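Home About Recipes Garden Notes Contact

Well, friends, September is here and I am finally sorting out my mother's recipe cards. There are up to 500 of them, stuffed into old cookie tins, and I've been reading them at the kitchen table every evening with a cup of tea (and tossing duplicates as I go).
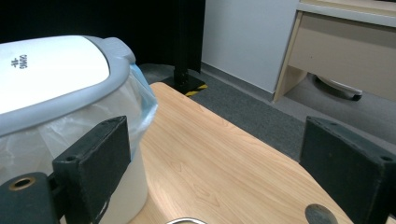

The white-lidded bin, with a blue bag tucked in.

My cousin Brisa Bautista wants the plum cake card, the one with 16 plums and no oven temperature – Mom never did write those down! I baked it twice last week and I think it likes a slow oven.
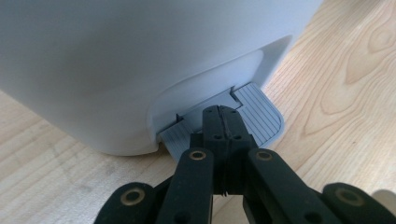

Brisa remembers more cinnamon than I do, so we may have to bake it together and argue. Next up are the soups, and there's a whole tin of those waiting for me.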